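Notebook, bench 2, two-arm cell
Jun 7, 2021

Went through the working rules for the bowl stacking task on the Clostutis bench and wrote up what we keep having to say out loud. The old sheet from December was for the single-arm setup and doesn't cover two arms over one table. Safavi want the rules in writing before they take any data from us, and the Indari bench will use the same ones. 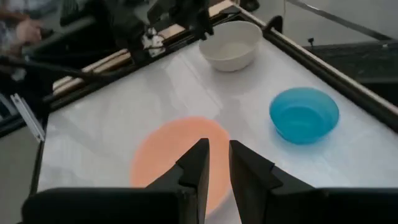
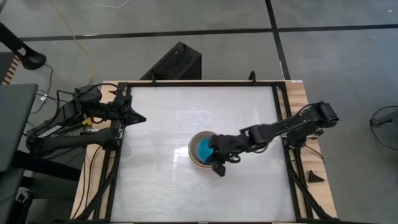
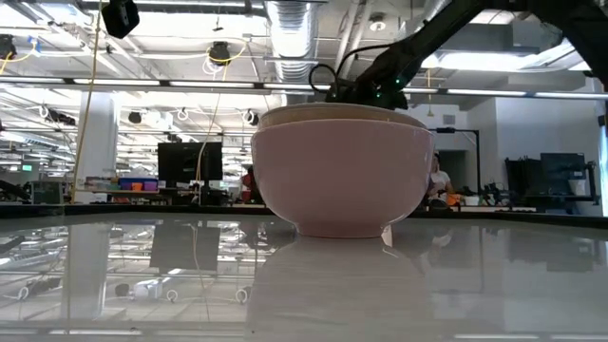
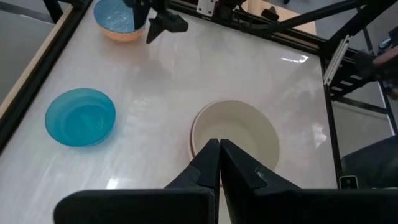
Bowls and grippers on the white top, from both wrist views, the head view and the side camera in some order. The first is the one with the orange plate.

Rules as they stand

1. Hands and sleeves stay outside the black rails while either arm is powered. If you need to reach past a rail, call it, wait for the answer, then stop both arms. Stopping only the near one is no good, the other can still reach you.

2. One arm works over a bowl at a time. The second arm holds back until the first has lifted clear. Engate's planner has a keep-out setting for this but it works from the wrist and ignores the finger tips. Leave it on, and don't rely on it.

3. Lower into a bowl slowly. The ceramic ones chip at the rim if a finger catches, and a chipped bowl goes in the bin, not back in the set. Check rims by eye at the start of each session.

4. Nothing on the white top except what the task sheet lists. Spare fingers, tools and phones go off the table altogether. The wooden edge outside the rails doesn't count as off the table. We have been slack on this.

5. Cables. Any loop near a gripper gets looked at with the arm at full reach as well as at home. Tie back with slack at the joint. Trim the tie ends.

6. Wipe the top before each session. It is glossy and picks up the ceiling lights, and finger marks make the glare worse. Do not move a camera to get round glare without logging it. A moved camera means a new calibration, and the runs before and after are kept in separate folders.

Logging

Each run gets a number and a one-line note. We are at 2296 on the sheet. Went back through the notes and 243 runs have no clamp check entered. They stay in but are marked "unchecked". Don't fill them in from memory.

Still to do

Ask Engate whether keep-out can be set from the finger tips.
Decide if a blurred person in a wrist view is grounds for dropping a run. Safavi say yes, Indari haven't replied. Until then, flag it and keep it.
Print rules 1 and 2 large and put them by the stop button.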